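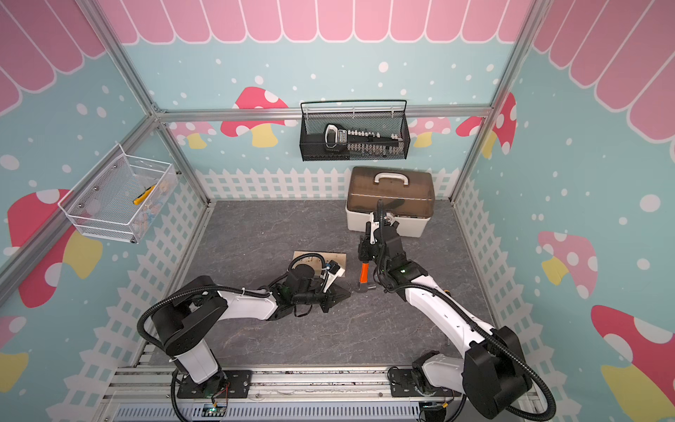

4.2 Finger comparison on hand tools

The purpose of this part of the study was to compare two sets of gripper fingers under the same controller. We call them Haugland fingers, which are long and narrow, and Darkbridge fingers, which are shorter and have a rubber pad. Both sets were used at our cell in Illthorpe with the same joint limits and the same camera positions. For the hammer task the operator brings the tool beside the wooden board with the right arm, while the left arm works over the board itself, as in Figure 3, where the head already points down to the floor panel. This posture is difficult for the wrist, for the weight of a hammer is mostly at one end and the handle wants to turn between the fingers. We performed 142 trials in March, divided equally between the two sets. The closing force was kept at 60 percent of the maximum in all trials, and the wrist speed at 70 percent.

A trial was counted as a success if the tool stayed in the gripper until the operator gave the release command. Small rotation of the handle was allowed – we only noted it in the log. With the Haugland fingers the operators reported that it was easier to enter between the handle and the floor. With the Darkbridge fingers the first contact was slower, but fewer corrections were needed after it. The view from the wrist was important in both cases, because the fixed camera does not show well how the fingertips stand to the hammer head.
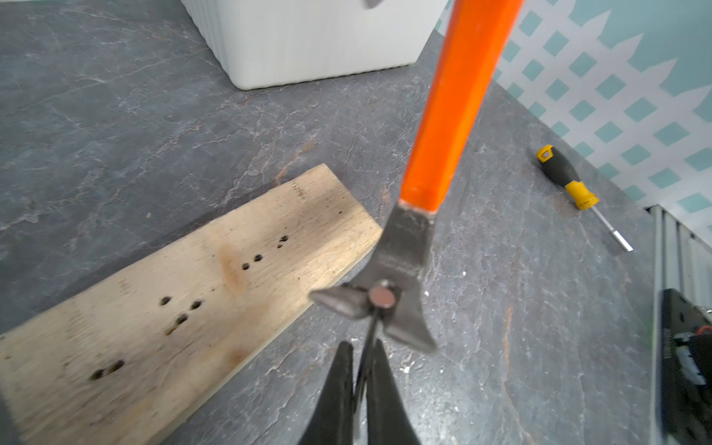

Ploltdale remarked, after reading an early version of this section, that a constant closing force is not fair to the narrow fingers, and that each set should be tested at the force which suits it best. We agree with this in part. A tuned force would probably reduce the rotation of the handle, but then the difference between the fingers and the difference between the settings could not be separated. We therefore keep the constant force here, and the tuned case is treated in Section 4.3, where the same tools are used and only the force is changed – the camera positions and the speed stay as before.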